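Slides are numbered in the corner. If I'm running over, skip from 4 straight to 7 and don't look guilty.

## 1. Hello

Morning, everyone. I do labels. I've spent most of my working life on the bits of a drink bottle that people throw away without reading, and I've got twenty minutes to make you read one. (Wait for people to find seats. The back door at Grimberg is noisy, so don't start properly until it's shut.)

Ask for hands: who bought a cold drink on the way in? Keep your hand up if you can tell me what was written on the neck. They'll all go down. Lovely, that's my talk.

## 2. The shelf test

We ran this at the Lilby shop in April. We asked 194 shoppers to pick a soft drink, then turned them round and asked what they remembered. Colour came first by miles. Then fruit. Then "it was the sugar-free one", which pleased me enormously, as sugar claims are usually tiny.

The brand name came after all that! I had to tell the people at Isaksson this in person and they were very decent about it.

Pause here. Somebody always wants to ask about the sample – tell them it's one shop and move on.

## 3. Small bottle, lots of words

Right, a proper bottle. Click twice, and leave them both up while I talk.

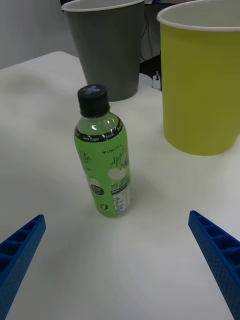
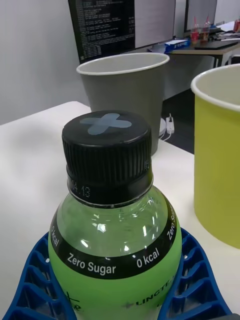
## 4. What I like about it

- The green does the heavy lifting. Pale green drink, green label, and there's the apple in white on the first slide. You've got the flavour before you've read a word.
- Black cap, black band. It's a strong pairing, and it gives the white "Zero Sugar" something to sit on. I'd have fought for that band in a meeting.
- "0 kcal" is right beside it. Same band, same white lettering. On the second slide you can see both claims come up again as the band goes round, so it matters much less which way the shop has turned the bottle.
- The pale cross on top of the cap. I love a cap with something on it! Think about a fridge drawer, or a crate on the floor. You're looking at tops, and most tops are blank.

Go back to the second slide for the neck. There's a little "04.13" on the black collar. Ask the room what they think it is and let them argue for a minute, because everyone reads numbers in that spot as a date and then can't agree which sort. I don't give an answer. My gripe is with bare numbers in general – if I want you to use them, I should give you a word to go with them.

## 5. What I'd argue about

The script lettering. It's pretty, it's friendly, and big cursive on a curved surface is a gamble. On the first slide all I get is "Appl" before the word slides off round the side, and on the left there's another one where I only get "lite". The apple drawing rescues it. Without the drawing I'd be asking for a narrower word.

The nutrition panel goes down the right-hand side in fine black type on white. Fair enough, it has to go somewhere, but I'm at the age where I hold these at arm's length. Laugh line, if they're awake.

## 6. The Dirus job

Keep this short. We had 300 trial sleeves printed for Dirus with the claim on the main label, low down, then a second lot with it up at the shoulder. Same words, same size. Hold up one of each (they're in the blue folder, NOT the laptop bag).

People found the shoulder one faster. A hand tends to wrap round the middle of a small bottle, so anything printed there spends its life under somebody's fingers.

## 7. Your turn

10 minutes for this. Work in groups of 2, one bottle per group from the crate by the window. Turn it slowly and write down each word as it appears, then shut your eyes and tell your partner what you've got left.

Collect the sheets. Bottles back in the crate, please, they're on loan and I signed for them.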